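3.2 Surface wear in household kitchens

Stain depth was measured on 14 marble countertops in the Ratside district over two years. Each slab was sampled near the sink and at the island edge, giving 777 usable readings. Sealed slabs were analyzed separately (Raptis and Hamada).

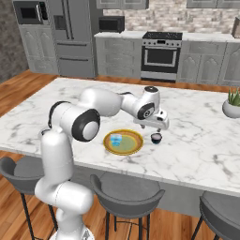

Figure 2. Kitchen island with a veined white marble top (rendered).

Readings taken near the sink were deeper in all but two homes. Age of the sealant explained most of the spread.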